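Sorting and Bagging Small Bits: Tips Picked Up at the Grakham Open Day

I went to the open day at Grakham on Monday to see the robots, and came home with a page of notes on tidying my craft drawers. The packing demonstration had two arms working over a single tray, filling small zip-top bags with toy sweets. It was slow enough to follow, and a good deal of it applies to anyone who has to bag up beads, buttons, screws or party favours at the kitchen table.

Godfrey Mosoti ran the stand. He spends most of his week setting out trays and bags for the arms, so he was the right man to ask.

Use a tray with a rim. Tip small things straight on to a worktop and they end up on the floor. A shallow tray with a raised edge keeps them together, and rounded corners are easier to sweep a finger round than square ones. A baking tray does the job. So does the lid of a large storage tub.

Pick a plain colour. Patterned trays make small pieces hard to find. Godfrey likes pale ones. If all you have is a dark tin, lay a tea towel in it.

Keep the bags between you and the tray. Reaching across a pile to get at a bag is how the pile gets knocked. 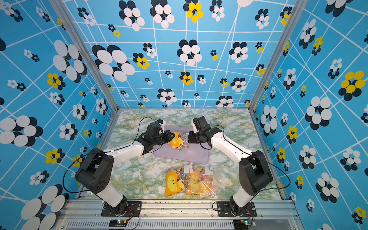 Open all your bags before you begin. New zip-top bags cling shut, and stopping to peel one apart with a handful of buttons is a nuisance. Run a thumb along the inside of each, then fold the top over by a finger's width. The fold stiffens the mouth and keeps fluff out of the zip. I did 8 like this when I got home and it took no time at all.

Hold the bag by its top edge. If you grip it lower down you squeeze the sides together and lose your opening. If you are working alone, stand the bag in a mug with the top turned down over the rim.

Put long things in first. Lolly sticks, cotton buds, paintbrushes and the like should go in along the side of the bag, with the small pieces after them. Done the other way round, the sticks catch on everything and poke up through the zip.

Don't fill to the top. Leave three fingers of space or the zip will burst open in the drawer. Press the air out with a flat hand, working from the bottom, and close it from one end.

Spread the heap before you sort it. Picking from a tall pile brings the rest down. Draw a few pieces out to the edge with one finger and take those, then draw out some more. For a mixed lot I now sort into three rough groups and no more, and leave the fine sorting for another evening.
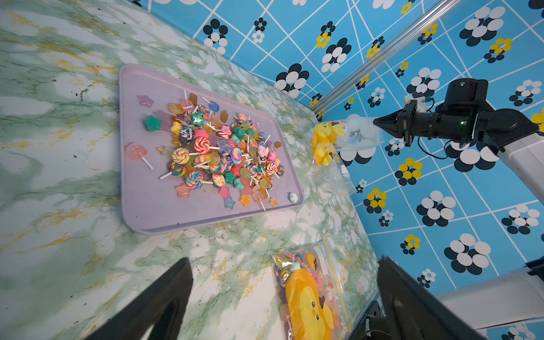
Can you reuse zip-top bags that have had small toys or craft bits in them?
Most will do several rounds. Turn the bag inside out, wipe it with a damp cloth and a drop of washing-up liquid, and dry it over a wooden spoon stood in a jar. Throw it out once the zip gapes or the corners split, and don't put food in one that has held toys or hardware.

Label the outside, low down. Masking tape near the bottom of the bag stays readable when the bags are filed upright in a shoebox with the zips at the back. Pen straight on to the plastic rubs off.

Parking at Grakham is round the back and fills up by ten. Tea was six to a table and there was plenty of it.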